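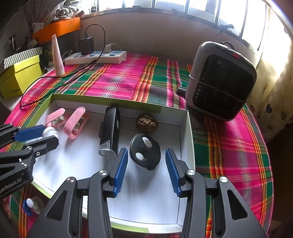 Bach on the big screen: worth the ticket?

tramstop_kel
Saw Mallelholm last night and I need to vent. I've been a Bjarke Dalsgaard fan since the submarine one, and he's on screen for maybe a third of it. The rest is his brother staring at a lake. Gorgeous lake, sure, but I paid full price and the choc top was the highlight.

Idov_tragic
Couldn't disagree more, mate. The lake stuff is the whole film! I've seen it 2 times now and the bit in the boatshed wrecked me both times. Best thing he's done, and I'm including Idov.

tramstop_kel
Including Idov?? Get out.

gravelly
I'm halfway between you two. First 90 minutes, loved it. Then the wedding starts and it's like a different director wandered in. My partner nodded off — she says she was resting her eyes — and woke up in time for the speech, so she reckons it's a comedy.

pennyroyal
Did anyone catch the radio interview where he said he took the part mainly for the dog? I thought he was joking, but the dog does get a fair bit of screen time. Also the organ music is Bach all the way through, which gave me flashbacks to Grade 9 music. Not in a good way.

Idov_tragic
The dog should be up for awards. And the Bach is meant to be a bit much, that's the dad's record collection. It's in the first scene.

tramstop_kel
Missed the first scene, I was in the choc top queue. Almost 15 minutes! So okay, fair cop on the music. Still think they wasted him. He had more to do in Fludano and he was playing a ghost in that.

gravelly
Fludano is rubbish but he's terrific in it, I'll give you that.

pennyroyal
Going again with my sister in June when it hits the cheap cinema. Will report back on whether the wedding improves.

Recent topics
Fludano director's cut, any good?
Favourite film dogs
Idov ending explained (spoilers)
Cinemas that still do a decent choc top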